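The laundry test

By Magdalini Petridis

There is a school of thought, popular among people who buy industrial machinery, that you should choose a gripper by reading its data sheet. Mounir Lahlou used to belong to it. He has since spent the better part of a spring trying to get two robot arms to fold a pair of trousers, and he now keeps the data sheets in a drawer with the takeaway menus.

Lahlou runs the handling bench at Wirkside, a small test workshop on the edge of Palbridge, where firms send him grippers and he tells them, as kindly as he can manage, what is wrong with them. Most of the work is boxes, bottles and metal brackets. A bracket is a pleasant thing to pick up. It has corners, it stays the same shape while you think about it, and if you get hold of one end the other end comes too.

Cloth does none of this. "A shirt has no opinion about where it is," he told me, on the first of my two visits. "You pick up a sleeve and you have learned nothing about the collar."

The job in hand was a comparison between two pairs of fingers. The Conora set is narrow and stiff, with a tip that slides under a hem like a butter knife. The Vlachopoulos set is broader and softer, and closes with the slow good manners of a retired bank manager. Each was to be bolted to the same pair of arms, given the same heap of clothes and left to get on with it.

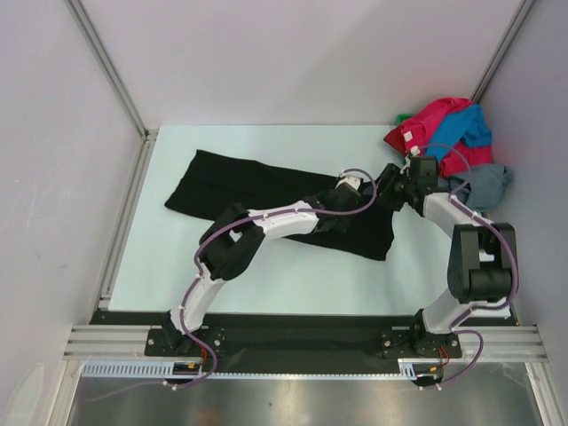

Dark cloth on a pale table: both arms at work on a long black garment, with the rest of the wash waiting in the corner.

Black is the colour everyone at Wirkside dreads. The cameras find a red jumper from across the room, but a black garment under black fingers is a rumour. Seams vanish. So do the fingers, and the software is left guessing where the gripper ends and the laundry begins. Lahlou's answer was to add more light, then to take some of it away again, then to swear at it in three languages.

He had logged 633 attempts with the Conora fingers by the time I first called. They were quick, and very good at finding an edge, and every so often they found two edges, and folded a leg to a pocket with complete confidence. The Vlachopoulos fingers took longer over everything. They rarely let go of what they had, though persuading them to take hold of a single layer was another matter, and I watched one pass over the same hem four times — I nearly reached in and did it myself.

Then there are the tubes. Anything that runs along a moving arm will sooner or later want to be somewhere else, and a good deal of an engineer's day goes on small ties and generous loops. Too tight and the wrist can't turn. Too slack and it strokes the clothes as it goes by, undoing a fold that took a minute to make. This does not appear on any data sheet either.

By my second visit, in May, the log stood at 1,532 and Lahlou had a favourite, which he declined to name until both makers had read his report. He would say only that he had stopped timing the folds and started timing the recoveries: how long it took, after a fumble, to get back to something a person would recognise as trousers. On that measure the gap between the two was wider than he'd expected, and the quicker pair was not always ahead.

I asked whether he had begun folding his own washing any differently. He said he had a chair for that.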